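About Tovison

Tovison is a translation office in Grindau. We translate contracts, manuals, certificates and letters for small companies and private customers, and we have done so for 19 years.

The office began with two languages and a shared phone line. Today we work in five. Each text is translated by one person and read by a second before it leaves the office – this applies to a single birth certificate as much as to a long manual. We keep a word list for every regular customer, so a part or a job title has the same name in every document. 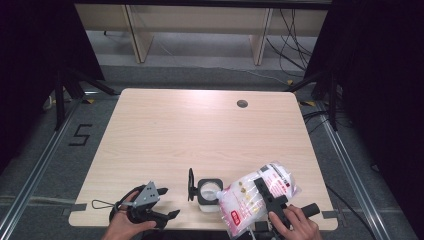

One customer, Kukance, wrote to us that the word list was the reason they stayed. Their old manuals had used three names for the same valve, and their service staff kept calling to ask which one was meant. The list we keep for them now has more than 3000 entries, and they send us corrections every March.

We charge by the word, and the price is agreed before we start. Certified translations can be picked up at the front desk or mailed. Rush work is possible for short texts – please call first.

In September 2020 we took over the customers of the Kwon language office. Their files and word lists are kept here, and old order numbers are still valid.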